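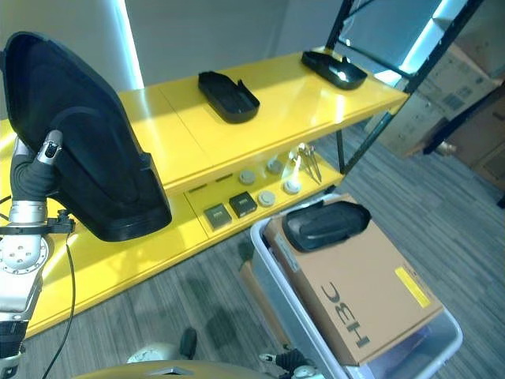

About us

Mostmont Handling tests and maintains robotic arms for small warehouses. The company was founded in Listley by Benedicta Annan and now employs 31 people.

In September a gripper at our Listley site lost holding force during a tray transfer and dropped its load beside a member of staff. There was no injury. Our safety lead, Mohsin Khattak, stopped all work for six days and traced the fault to a worn pressure valve – a part that our inspection schedule had left out. The valve is now checked every 14 days, and any employee may halt a robot without asking a supervisor.

The full incident report is available on request from Akosua Aidoo at our Listley office.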